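又到了写流水账的时候。七月热得要命，工作间的风扇只会把热空气从左边搬到右边，但我这阵子高兴得很，每天吃完晚饭就往那边跑，原因只有一个：两只夹爪终于都到齐了，可以放在同一条手臂上认认真真地比一比！

先交代一下我想干什么。我一直想让机械臂去做旧电脑里的细活：按开内存两端的卡扣，把内存条夹出来，拨一下 CPU 插座旁边的压杆，拔掉插得不太紧的线。拧螺丝暂时不碰，那是另一个大坑，以后单独写。这些动作人手做起来连想都不用想，换成机器就处处是学问。手指粗了进不去，细了会弯；夹紧了怕伤到板子，夹松了内存条在半路上转个角度，再想插回去就得重新对位。我觉得好玩的地方全在这里。

这次参加比较的有：

- Rirlow 的连杆夹爪，黑色，块头大，手指能换指尖；
- Cimirley 的平行夹爪，直线导轨，行程短，整体瘦一圈；
- Lacerda 的小相机，装在手腕上，定焦；
- Vilavov 的控制盒，带一个力控模式，之前一直闲着没接。

手臂是同一条，没换过。测试对象是几块旧主板和旧机箱，有服务器上的，也有台式机的，什么年代的都有，成色都不怎么样，坏了也不心疼（写到这里我看了一眼架子上那台还没拆的，嗯，也不心疼）。

## 先说连杆和导轨的区别

买之前我读了不少资料，以为自己懂了。装上去第一天就发现，读懂和手底下有感觉完全是两码事。

Rirlow 的手指靠连杆带动，开合的时候指尖走的是一段弧线。手指张得最开时，指尖比合拢时要高一点；也就是说，从张开到夹住，指尖会自己往下探。平时抓个杯子、抓个盒子，这点高度变化完全可以无视，桌上的东西又不会抱怨。可是内存条就立在插槽里，下面就是板子，指尖往下多走一点就碰到插槽边缘了。

我量了一下自己常用的那段行程，指尖高度差是 2 毫米。听起来很少，对不对？我第一次看到这个数也觉得没什么，随手把下降高度设成了张开时的位置，结果一合拢，两根手指就结结实实顶在插槽上，手臂进了保护停机，屏幕上一片红。后来我在程序里加了一段补偿：夹爪每合一点，手腕就往上抬一点，把弧线抵消掉。刚写好的那个版本抬得太慢，看上去像在点头，调了一个晚上才顺。

Cimirley 就没有这个烦恼，导轨嘛，两根手指平着来平着去，指尖高度从头到尾不变。第一次用它夹内存条，一次就成，我在工作间里叫了一声，楼下的狗也跟着叫了一声。

可是它行程短。这个短平时看不出来，一旦视觉定位偏了一点，麻烦就来了：张到最大，左右各剩一丝余量，稍微偏一点，就有一根手指踩在内存条顶上。Rirlow 张开的时候像个大钳子，偏一点照样能包进去，合拢时还会把东西往中间带。所以这两只夹爪各自把难题推给了不同的人，一只推给写运动程序的我，一只推给做视觉标定的我。都是我。 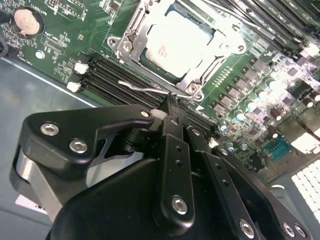

再说指尖。原厂指尖我都只用了一天就拆下来了，Rirlow 配的是橡胶垫面的宽指尖，夹大东西很舒服，伸进插槽中间就显得笨。我自己画了一版窄的，前端收成一个小斜面，内侧贴一层薄薄的硅胶片。第一版收得太尖，压卡扣时会从边上滑下来；第二版在最前面留了一个小平台，滑的情况就少多了。第三版想在小平台上再开一道浅槽，正好骑在卡扣的边上，图纸画好了，还没来得及打印。

Cimirley 的手指安装面是平的，两颗螺丝加一个定位销，换起来飞快，这点我真的要夸。Rirlow 换一次指尖要先松连杆末端的固定，再把指尖顺着缝退出来，工具得伸进很窄的地方，手汗多的时候（七月！）螺丝掉过好几回。有一颗掉进了机箱底，我拿磁铁笔捞了半天，最后是把机箱整个翻过来倒出来的。

材料方面我试了两种打印耗材，硬一点的压卡扣干脆，软一点的夹内存条稳。现在的折中方案是主体用硬的，接触面贴硅胶。硅胶片用双面胶粘，粘之前一定用酒精擦一遍，不擦的话夹几次就起边。起边之后它会粘着内存条一起走，松手的时候内存条歪着掉下去，声音特别清脆，听得人心里一紧。

## 压卡扣这件事

本来没打算单独写，可是它花掉的时间比夹取本身多得多，不写对不起那几个晚上。

卡扣是个小小的塑料件，绕着一个轴往外翻。人去按的时候，拇指会自然地先向下，再带一点向外的劲，那点向外的劲是手自己加的，没人会去想它。机械臂只会直上直下，用一根指尖往下戳，卡扣有时候翻，有时候就是僵在那里，劲全压在插槽上了。

我的第一个办法是走斜线。从插槽中间往外斜着压下去，角度慢慢试，试到卡扣愿意翻为止。效果还行，就是每块板子的卡扣手感都不一样，有的松得一碰就开，有的像是焊住了。给这块调好的角度，拿到那块上又不灵。

第二个办法是用力控。Vilavov 的控制盒里有个模式，可以让手臂在某个方向上保持一个设定的力，其他方向照常走位置。我让它在竖直方向上维持一个轻轻的压力，同时水平往外慢慢推。这一下就对了！指尖贴着卡扣的面往外滑，卡扣顺着它的弧线翻开，全程没有那种顶住了又突然弹开的感觉。第一次看到的时候我反复让它做了好多遍，纯粹是看着舒服。

力控也有它的脾气。控制盒每次上电都要把夹爪和相机的重量重新补偿一遍，我换了夹爪忘了改参数，手臂以为自己一直被什么东西往下拽，于是很努力地往上飘，慢慢悠悠飘到了头顶。现在我在控制盒上贴了张纸条，写着“换爪先改重量”，字写得很大。

还有线。夹爪的线从手腕绕下来，如果留得太短，转腕的时候线会拉着夹爪，力传感器读到的就是线的劲；留得太长，又会晃到相机前面去。我试过扎带，试过魔术贴，现在用的是一小段弹簧管套着，松紧刚好。线的走向对力控读数的影响比我预想的大多了，建议一开始就当成正经事来做，别像我一样拖到最后。

## 相机：手腕上的那只小眼睛

Lacerda 的相机花了我 900 块，在这一堆东西里算便宜的，带来的快乐却可能是最多的。它小，轻，固定在手腕上几乎不影响负载，接上线就出图。从夹爪的角度往下看一块主板，跟站在旁边看完全是两种体验，那些平时一扫而过的小元件全都变成了地标，电容是地标，电池座也是地标，插槽端头那一点白色更是好认得不得了。

它是定焦的。焦距是在装上去之前用手拧的，拧好之后点一滴胶。我选的清晰距离正好是指尖前面一点点，这样最后对位的时候画面最实，离得远的时候会软一些，但是找大概位置足够了。有人喜欢自动对焦，我以前也用过一只，问题是它会在最关键的那一下突然“呼吸”，前后找焦点，画面跟着一缩一放，视觉程序算出来的位置就跟着跳。定焦笨一点，可是它老实。

遮挡是真正的大问题。夹爪就在镜头前面，Rirlow 这种大块头，挡掉画面下面一大片，而且挡住的往往正好是我要去的地方。我的做法是分两步：先在高处停一下，把目标周围的特征都认出来，算好目标的位置；再往下走，走到目标被挡住之后，就靠旁边还露着的那些特征反推。白色的卡扣、螺丝、电容的圆顶，这些都很好用，只要别全都被挡住就行。

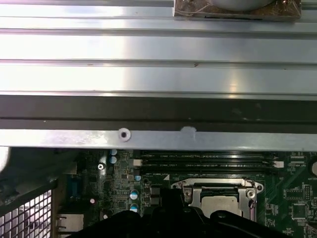
*腕部相机的视角：上面是反光的铝面，中间几条内存插槽，CPU 插座被夹爪挡住了一部分。*

反光也是个磨人的东西。铝面一亮，相机的自动曝光就会被带着走，为了照顾亮的地方，把板子压得很暗，插槽里面黑成一团。我把自动曝光关了，手动定了一个值，宁可让金属那边白掉，也要把板子上的细节保住。程序里再把特别亮的区域直接扣掉，不让它参与匹配。这样处理之后，识别的结果稳了很多，同一个位置反复算，数字基本上不再乱跳。

灯光我换了三种布置。顶上一盏大灯最省事，也最糟糕，金属件上全是亮斑。两边各放一盏小灯，斜着打，亮斑没那么集中，可是插槽和手指都会拖出影子来，影子随着手臂移动，程序又把影子的边当成了插槽的边。最后用的办法特别土，在灯前面夹了一张半透明的描图纸，光一下子就柔了。描图纸是从画图的抽屉里翻出来的，边角还有铅笔印，完全不影响使用。

标定也说两句。手腕相机的标定就是要搞清楚镜头相对于法兰盘的位置和角度，我用棋盘格来做，让手臂从不同的姿态去看同一块板子。要点是姿态要差得开，要歪着头看，要转着看，别只是平移。我一开始偷懒，所有姿态都差不多，算出来的误差漂亮极了，一到实际对位就偏。后来老老实实摆了一圈奇形怪状的姿态，误差数字难看了一些，实际对位反而准了。这个教训我以前在别的项目里就吃过一次，这次又吃一次，写在这里希望不会有第三次。

另外，相机支架要硬。我最早用打印件当支架，夹爪一用力，支架跟着弹一下，画面里所有东西都在抖。换成一小块铝角之后安静了。铝角是手工锯的，边缘不太直，锉了半天，装上去歪歪的，标定反正会把这个歪算进去，我就不管它了。

## 跑一个星期

比较夹爪，光靠手感不行，总得让它们干点重复的活。我写了个循环：到高处看一眼，定位，下降，夹住，轻轻提一下，放回去，松开，回到高处，再来。每次都从一个稍微随机的位置出发，这样可以顺便考验视觉。对象是一根坏掉的内存条，插在一条我不打算再用的插槽里，卡扣一直开着，不然插槽先受不了。

两只夹爪各跑 3000 次，前后跑了 7 天。白天我上班，它上班，晚上我回来看日志，把停下来的地方重新启动。听起来有点像养了只什么动物，回家先去看看食盆。

先说 Rirlow。大部分停机都和高度补偿有关，也就是前面说的那段弧线。夹爪的开合速度在冷机和热机的时候有一点点不同，早上刚启动时慢一些，我的补偿是按时间走的，于是手腕抬早了，指尖还没合上就已经往上走，夹了个空。后来改成读夹爪反馈的开度来算补偿，和时间无关，这个毛病就没有再出现。早该这样写，当时图快。

连杆的间隙是另一个话题。跑到后半段，我用手去晃指尖，能感觉到一点松动，比新的时候明显。夹取的时候不碍事，手指受力之后间隙被压到一边去了；压卡扣的时候就有影响，一根手指单独受力，指尖的位置会差那么一点。我把连杆上的螺丝逐个紧了一遍，好了一些，还剩一点，先记着，过一阵再看是不是继续变大。

Cimirley 停机的次数更少，一停就停得比较难看。它几乎都停在同一种情况：视觉偏了，手指踩到内存条顶上，力超过门限。它夹住之后那种稳当的感觉是真好，内存条提起来笔直的，放回去一点阻力都没有，我在旁边看得直点头。导轨上沾了灰之后声音会变，沙沙的，擦干净上一点油就恢复了。旧机箱里的灰真是没完没了，我现在养成了习惯，先吸尘再开工，吸尘器就放在脚边。

噪声方面，Cimirley 安静，Rirlow 合到底的时候有“嗒”的一声。晚上听着那个“嗒”我还挺安心的，说明它还在干活。

控制盒在这一个星期里表现不错，掉线过一次，是我踢到了网线。日志格式有点怪，时间戳和力的数据分开存在两个文件里，得自己对齐，我写了个小脚本来合并。哪天有空把脚本整理一下放出来，现在里面的变量名起得太随便了，不好意思见人。

## 机箱里面又是另一回事

裸板上测完，我兴冲冲地换到整机。台式机机箱侧躺下来，打开盖子，手臂从上面伸进去。看起来和裸板没什么区别，无非是多了四面墙。

四面墙的区别可大了。裸板上怎么歪着手腕都行，进了机箱，手腕一歪，夹爪的外壳就要去蹭旁边的金属支架。Rirlow 的宽身体在这里吃亏，好几个我很喜欢的姿态都用不了，只能直着下去，直着下去又挡相机。Cimirley 瘦，能从更多的角度进去，算下来可选的路径多出不少，规划起来也快。

可是机箱里零件的位置偏差也比较大，板子有安装间隙，机箱本身摆得也不会每次都一样，这时候又轮到 Rirlow 那个大开口占便宜。我在两者之间换来换去，一个晚上换了好几次爪，每换一次就看一眼那张“换爪先改重量”的纸条。

碰撞模型我是手工搭的，电源当成一个长方体，硬盘架当成一个长方体，导风罩的形状太复杂，干脆也当成一个长方体，宁可画大一点。线束最难办，它是软的，没有固定形状，今天在这里，碰一下就到了那里。我的土办法是先把线拨到一边，用扎带固定，假装世界上没有线。真要做成一套像样的流程，线这一关迟早得过，想想就觉得有意思，也觉得头大。

还有一个小发现：从机箱外面放一只固定相机，对调试的帮助特别大。手腕相机看得细，可是它不知道自己的胳膊肘在哪里，撞上之前毫无预感。外面那只看得到整条手臂和机箱的关系，我把两路画面并排放在屏幕上，一边看指尖，一边看胳膊，按暂停键的反应快了很多。它不参与任何计算，只给我看，所以随便一只什么相机都行，角度放好就够用。

星期三晚上我把这些东西拍了一通发到群里，顺带抱怨了一下大夹爪进机箱有多别扭，问大家要是只能留一只会留哪一只。 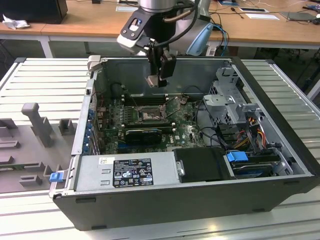
Clotilde Renaud 说她会留 Rirlow，理由是弧线可以靠程序补，行程短了靠什么都补不出来；她还劝我别再指望一套指尖打天下，压卡扣和夹内存条本来就是两种动作，左右两根手指大可以做成不一样的，一根专门负责压，一根带硅胶，合起来的时候照样能夹。

左右不对称的指尖！我盯着这条消息看了好久，脑子里马上就开始画图了。我一直默认两根手指要长得一样，从来没质疑过这件事。压卡扣的时候只用得到一根手指，那另一根完全可以缩短一截，让出空间，碰到旁边插槽的机会也小了。唯一要想清楚的是夹取时受力中心会偏一点，内存条可能会有轻微的倾斜，这个可以靠硅胶片的厚度来调。

Mathias Hofstetter 的意见正好相反，他觉得我应该留 Cimirley，把功夫下在视觉上。他的原话是：“你现在是拿夹爪的大嘴去替相机擦屁股。”话糙，我承认他说到了点子上。他还建议在最后一段下降之前多加一次观察，停下来重新算一遍位置，多花那么一点时间，换来的是不用再赌那一丝余量。

这个建议我当晚就试了。在下降途中加了一个停顿点，等手臂完全静下来再取图，确实比边走边取要准。Cimirley 踩到内存条顶上的情况明显变少，就是整个循环慢了，看着有点像一个很谨慎的老师傅，每下一刀之前先眯眼瞄一下。慢就慢吧，旧电脑又不赶时间。

所以现在的状态是：两只都留着（没出息）。夹内存条默认用 Cimirley，遇到摆得比较乱的机箱就换 Rirlow，压卡扣也交给 Rirlow，那只的手指长，伸得进去。快换接头我已经在看了，看来看去都有点贵，可能会先自己做一个手动的，拧一个把手就能换的那种，电气接头另外插。要是手动的做得顺，纸条上的那句话也可以让程序代劳，接上哪只爪就自动读哪只的重量。

顺便回答几个上次有人问的问题：

**静电怎么处理？** 手臂底座接了地，指尖的硅胶是普通的，没有做防静电。我这里的板子都是旧的，不指望它们再开机，所以可以这么随便。要是你打算拆下来的内存还要继续用，请务必换成防静电的材料，工作台也一样，别学我。

**力控门限设多少？** 没有通用的数。我的做法是先用手拿着一根旧内存条压在厨房秤上，自己感受一下多大的劲算“轻轻的”，然后从比那个更小的值开始往上加，加到卡扣能翻就停。每换一块板子就重新来一遍。

**相机帧率够不够？** 够。我都是停下来才取图，对帧率没什么要求，反而是延迟比较要紧，不要拿到的是手臂还在动的时候那一张。我在取图之前会先把缓冲区里的旧图丢掉，这个坑挺隐蔽的，当时查了很久。

**能不能顺便拆 CPU？** 压杆我试过去拨，用指尖侧面勾住往外带一下再抬起来，在 Vilavov 的力控模式下成功过，不过还不稳定，有时候会从指尖上滑脱，“啪”地弹回去，吓我一跳。拿 CPU 我还没敢正经做，针脚太娇贵，我想先把真空吸头装上再说。吸头在路上了，到了再写一篇，估计又要重新画一版支架。

不对称指尖的图纸画到一半，短的那根打算先用硬料打出来，长的那根沿用第二版的小平台。今晚打印机已经预热好了，我去把文件发过去。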